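Fórum Casa e Papel > Molduras e fotografias

tilia_do_monte
Boa noite a todos! Herdei 192 fotografias da família e queria pendurar as melhores no corredor, que apanha sol até às 3 da tarde. Vidro normal ou acrílico?

ruibarbo3810
Bem-vinda! Eu ia para acrílico com filtro UV, o da Gwynne - é leve e não parte se cair.

gaveta_azul
Desculpa, mas discordo. O acrílico risca só de olhar para ele, e nas pequenas o vidro fica muito mais bonito.

ruibarbo3810
Risca se o limpares com papel de cozinha, querida gaveta! Para formatos pequenos gosto de uma borda escura, simples.

Uma moldura pequena de borda escura, na primeira:

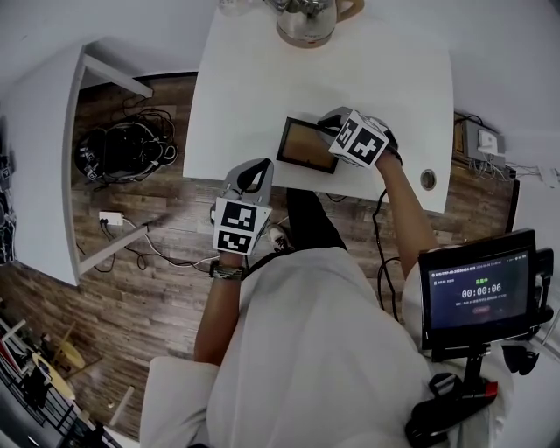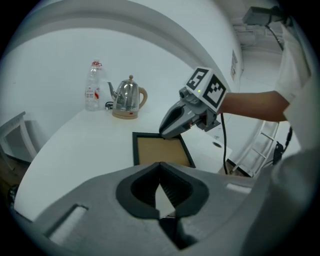

E pendura cópias, guarda os originais numa caixa sem ácido. O sol não perdoa.

tilia_do_monte
Cópias, claro! Obrigada aos dois, vou pensar no vidro com calma.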